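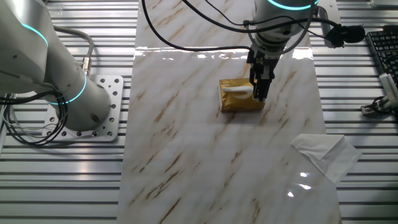
Can shiny wrapper film go in with the plastic bag drop-off?

Cenon Household Help
Posted May 6, 2020 by drainfield
2 min read

Our building in Skisik has a 200-liter bin for plastic bags and stretch film. The label on the lid says "clean dry film only" and nothing else. I have a box of shiny wrappers from snack bars, coffee, tissue packets and gift wrap. Some are silver inside and clear outside, some are colored all the way through. The hauler is Kyei. Their phone line is closed until July and their website has no page on this material.

I tried separating it by floating pieces in a bucket. Everything floated except the coffee bags. Does that mean the rest is polyethylene and can go in?

We use cookies to remember your settings. Accept / Manage

ledgerline

No. Floating tells you the density is below that of water. Polyethylene and polypropylene are both below it, so the test does not separate them, and most snack wrappers are polypropylene. Trapped air will also float a piece that should sink. Bag drop-off bins are normally meant for polyethylene only: grocery bags, bread bags, the overwrap from paper towels, dry cleaning covers.

A rough hand test works better. Pull a strip slowly between your fingers. Polyethylene bag film usually stretches and turns whitish before it breaks. Wrapper film is stiffer, crackles, and tears cleanly once it has a nick. If it crackles, keep it out.

The metallic look is a separate question. It can come from a very thin layer of aluminum deposited on plastic, from real foil bonded to plastic, or from pigment in the ink. You cannot tell which by color. Scrunch the piece and let go. Plain foil stays in a ball and plastic film opens back up — but foil bonded to plastic can do either, so the test only identifies the easy cases.

For a mixed box like yours, put the shiny material in the trash until Kyei gives you a written list.

softclose

I put mine in and the bin still gets emptied so I assume it's fine

ovenrack_7

Emptied does not mean recycled. The contents are baled and the bale is graded later. Too much of the wrong film and the whole bale can be downgraded or refused.

I keep the books for a depot in Udik. Our buyer takes bales of 1000 pounds and up, and we lost one last year to chip bags and wet labels. Rules differ by buyer, so what we send may not match what Kyei accepts. Ask them two things: whether polypropylene film is allowed, and whether any metallized film is allowed. The answers are often different.

Also check paper labels. We cut them off — a shipping label on a mailer is enough for our buyer to complain.

Get new answers by email once a week. Enter your address to subscribe.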